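Last updated: 2023-10-03

The Bin Under the Stairs

I've been putting off the bathroom cupboard since May, and if you've ever lived in a house with one deep cupboard and no shelves in it, you know how that goes. Things go in the front and slide to the back, and you buy another one because you can't find the first. So last weekend I made a pot of coffee, put the radio on and emptied the whole thing out onto the landing. It took 2 hours, and I'd told my sister it would take 30 minutes (she laughed at me, and she was right to).

My trick this time, borrowed from Halima Oyewole's talk at the spring swap, was to have one big "doesn't live here" bin. Anything that had wandered in from another room went straight in it and I wasn't allowed to stop and put it away. That's my downfall every single time! I carry one cup down to the kitchen, I see the dishes, I do the dishes, and an hour later the cupboard is still all over the floor.

The bin wants to be big and it wants to be plain. Mine used to hold potting soil. Halima says a laundry basket does fine, but small things fall through the holes in mine, so solid sides for me, please.

You'd be surprised what ends up together. A cup, a bowl, a hairbrush, a spray bottle with the blue trigger kind of top, all lying in the bottom like they'd always been friends. 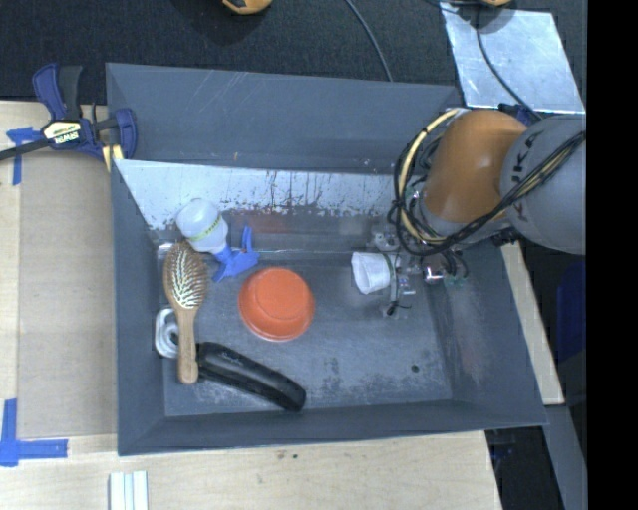

Sorting It Back Out

Do this part sitting down. I go by room: kitchen things in one pile, hair things in another, cleaning things by the door. Spray bottles get a sniff and a label before they go anywhere, and if I can't tell what's in one I don't keep it. Brushes with pale bristles show every bit of lint, so I comb them out over the trash and then give them a quick swish in soapy water, bristles only. Keep a wooden handle out of the sink, or it goes rough on you.

Rory Dow wrote in to ask what to do with odd bowls that don't match anything. Rory, I use mine for hair ties and cotton balls, and I've got one by the back door for keys. Send me yours if you run out of room!

Next time, the linen closet. Wish me luck.

Contact the newsletter desk | © 2023 Rosodix Home Notes | Back to top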